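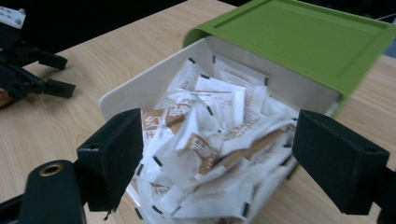
Saquetas brancas num recipiente de tampa verde, entre os dois dedos de uma pinça manual.

Coltarlow apresenta a versão nova do Prollel, software de percepção e planeamento para objectos pequenos e flexíveis

Rivas, março — A Coltarlow anuncia a disponibilidade da nova versão do Prollel, o seu software para a recolha de peças misturadas em recipientes abertos. A versão é dirigida às equipas que trabalham com saquetas, bolsas e outras embalagens que se dobram e se cobrem umas às outras.

O módulo de percepção separa os contornos de cada embalagem também quando a impressão está parcialmente tapada. O planeador propõe depois uma ordem de recolha e calcula a abertura dos dedos, com atenção às paredes do recipiente e à posição da tampa. O tempo médio de cálculo é de 182 milissegundos por proposta — na versão anterior era de cerca de 200.

O Prollel foi ajustado com 172 sessões de demonstração, gravadas com pinças manuais sobre mesa. As sessões podem ser revistas e anotadas no Lovuron, a ferramenta de edição da mesma empresa, que passa a abrir directamente os ficheiros do planeador.

Os clientes com contrato de manutenção recebem a actualização sem custo. Para os novos utilizadores existe uma licença de avaliação de 62 dias, a pedir no sítio da Coltarlow na Internet. O manual em português fica disponível em abril.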